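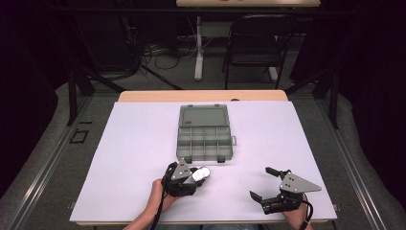
How to Record Good Sorting Demos With Hand-Held Grippers

I get asked for this write-up every time a new person starts in our lab, so I'm finally putting it on a page I can send people to. It covers how I record two-handed demonstrations for a small-parts sorting task, meaning putting loose bits into an organizer box, and what I do to keep the recordings usable for training later. You hold the grippers yourself, one in each hand, and the policy learns from what you did. No teleop arm, no leader and follower, just you at a table for an afternoon.

What you need

A pair of hand-held grippers with their cables and mounting plates
A table with a plain board on top (ours is white)
A compartment organizer box with a hinged lid
Small objects to sort
A timer and a notebook, and yes, I mean paper

We log everything with a recorder we call Kinar. If you use something else the buttons will be different but the rest of this should carry over fine.

Set up the table

Put the board down first and check that it doesn't slide when you lean on it. Mine did for a whole week before I caught it (grr), and I ended up throwing out every episode from that stretch. Two strips of grippy shelf liner underneath fixed it.

Put the organizer near the middle of the board, toward the far half, with the lid folded all the way back so it lies flat behind the tray. If the lid is only half open it will block your fingers on the back row, and you'll start making weird hooked wrist moves to get around it. The policy will learn those too! Leave yourself plenty of bare board in front of the box. That's your work area.

Run the cables off the near edge of the board, toward you. I used to send them out to the sides and they'd drag over the parts whenever I crossed my hands. Give each one enough slack to reach the far corner of the box, then stop. More slack than that and you'll be stepping on it.

Calibrate, every time

Before the first episode of a session, open and close each gripper fully 3 times with nothing in it. Look at the width reading in the recorder while you do it. It should go to the same closed value every time. If it drifts, check the screws on the finger mount before you go blaming the software. I have blamed the software a lot.

Then hold both grippers still over the board and let the tracking settle. Count to six in your head. If the two hands look like they're swimming around in the preview, restart tracking now, because it won't get better by itself.

Record an episode

1. Start with both grippers open and off to the sides, away from the box. I vary the starting spot a little each time, but I always begin with empty hands.

2. Press record, wait a beat, then move. That short pause makes trimming so much easier.

3. Pick up one object. Close on it with a steady squeeze and don't pump the trigger. Shiny round things like to roll, so come in low and get your fingers on both sides before you close.

4. Bring it over the compartment you want, lower it until it's just inside the walls, and open. Don't drop it from up high. It looks fine to you, but the part bounces and now you have an episode where the right motion gave the wrong result.

5. While one hand is carrying, keep the other one open and ready nearby. If it needs to steady the tray, press lightly on the side wall. Don't let it wander into the path of the carrying hand.

6. Back both hands off, wait a beat, stop recording.

A few people have asked me if they should switch hands between episodes. Yes, please do. If you always pick with the left, you get a policy that only ever picks with the left, and then somebody puts a part on the far right and it just sort of reaches across itself and gives up.

How fast should you go?

Slower than you would with your bare fingers, faster than you think you should on day one. New folks tend to creep along like they're defusing something, and you end up with long stretches where hardly anything moves. Pick a pace you could keep up while talking to a friend.

What about mistakes?

Depends on the mistake. If I miss a grasp and go back for it smoothly, I keep the episode and mark it "recovery." Those are gold, and I wish I'd saved more of them when I started. If I knock the box, drop a part off the table or stop to scratch my nose, I delete it right away. Do it then. You will not remember at the end of the day which one had the nose scratch.

Siobhán Ó Flaithearta got me into writing one line per batch in the notebook: which objects, which hand did the picking, anything strange. It felt fussy at first, but last month it let me find a batch with a bent fingertip in it without watching hours of playback.

Change things up on purpose

After every batch I change something. Slide the box a little, turn it a bit, swap the objects, pick a different target compartment. Only one or two of those at a time, or your notes turn into soup. I also try to raise or lower my chair now and then, since arm angle matters more than I expected.

Our first goal for this task was 1000 clean episodes. That sounds terrible and it's really okay if you split it between people, which you should do anyway, because everyone moves differently. Take breaks. When your squeeze hand gets tired your grasps get sloppy, and you can see it plain as day in the width plot.

Before you pack up

Play back the first episode, the last one and one from somewhere in the middle. Check that both grippers show up the whole way through and that the width signal lines up with the moment the object gets picked up. If those three look good, upload the session and coil the cables loosely, no tight wraps around the handle.

I still need to add a section on tiny screws, which are their own special misery. For now, skip anything you can't pick up twice in a row without cursing.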